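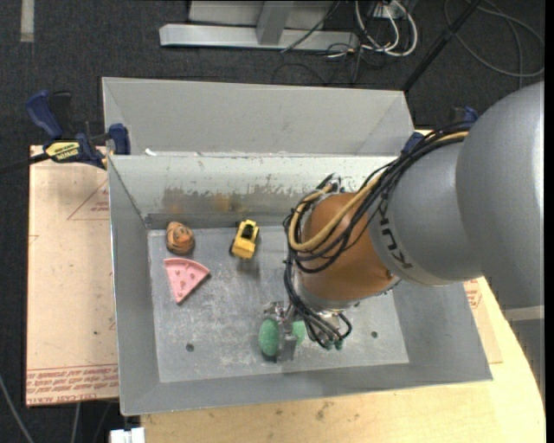
Three toys on the floor of a grey metal bin.

Stop giving kids so much stuff. There, said it. My sister has already stopped reading.

I have two children and a hallway you can't walk down in the dark. September is birthday month in our house, both of them, nine days apart, and every year I swear I'll write "no gifts please" on the invitation and every year I chicken out. So the bags come. Party bags too, going the other way, becuase we hand out the same junk we complain about getting.

Last fall I kept a list. Every toy that came through the door, who sent it, what it cost if I could find out. Twelve months. Total came to $1382 and I bought less than half of it myself. The rest was grandparents, neighbors, a dentist, a shoe store. A shoe store! You buy sneakers and they hand your kid a plastic whistle. Who asked.

Then the other half of the list, which ones got played with after the first week. 21. That's it. A year of stuff and 21 things anybody touched twice, and one of those was the box the blender came in.

People get mad when I bring this up. They hear "you're spoiling them" and I don't mean that. Spoiling is a whole other argument. I mean the floor. I mean the Saturday morning feeling of picking up the same tiny shoe for the same tiny doll and putting it in the same basket so it can be dumped out by lunch. Whose hobby is this? Mine, apparently.

Morfudd Morgan, who ran the toy library in the town where I grew up, let you take home two things. Two. You had them until you brought them back, and you thought hard about it on the way there. I can still tell you what I borrowed the summer I was seven: a marble run and a puppet with one ear. I couldn't tell you a single thing I owned that year. Maybe that's just memory being sentimental. I don't think so though.

And yes, I know, not everybody has too much. Plenty of families would be glad of a bag of our leftovers. Except have you tried giving toys away lately? Our thrift store takes no plush, no puzzles, nothing with batteries, nothing with a sticker on it. Fair enough, they're drowning too. I drove around with a trunk full of the stuff for a month. Ended up leaving half with a cousin who didn't want it either and was too polite to say.

What I'd like, from the grownups. One present from each side of the family. Party bags gone, all of them, just cake in a napkin. Stores to quit it with the whistles. And if an aunt really really needs to wrap something, wrap a book, or socks, or come over and take them swimming, they would lose their minds.

My mother says let them have their fun, they're only little once. Sure. She also lives 26 miles away and has a very clean living room.

Invitations go out next week. I'm writing it on there this time, in pen.

Contact | Submit an essay | © Posia | Back to top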